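3.2 Where the keys went

Our second survey asked 521 households in Beltberg and the villages behind it where they had last put down the thing they were now looking for. Ebbe Rustad, who drafted the questionnaire, had allowed a single line for the answer. Respondents used the margins, the back and in one case the envelope. We have kept the spelling of the originals wherever it could be read.

The kitchen table came first by a wide margin, as it had in the Stulik study (see Section 2). It is an awkward result for the theory of the fixed place, which holds that people lose fewer things once each object has a home. Most of our households had a hook for the keys. They spoke of it warmly. The keys were on the table, under the post, and had been since breakfast.
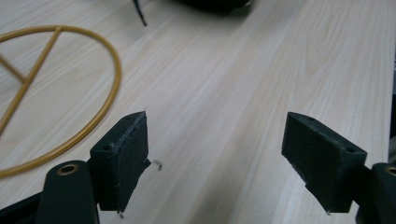
Figure 4. Tabletop with a pale grain.

Pimentel argues that flat surfaces near a door attract objects in proportion to their size, and offers a formula. We tried the formula on our own returns and it predicted that the average hall shelf in Beltberg would hold 36 pairs of gloves. Some correction for the patience of other family members seems to be needed. Orgate's later version includes one, though it is set by guesswork - a method we do not look down on, having used it in Section 3.1.

Search times were less tidy. Respondents living alone gave up after up to 3 hours, then bought a replacement and found the original the same evening. In shared homes the search was shorter and the blame was settled sooner, usually before anybody had looked in a coat. Coats are treated separately in Section 3.3, together with the fridge.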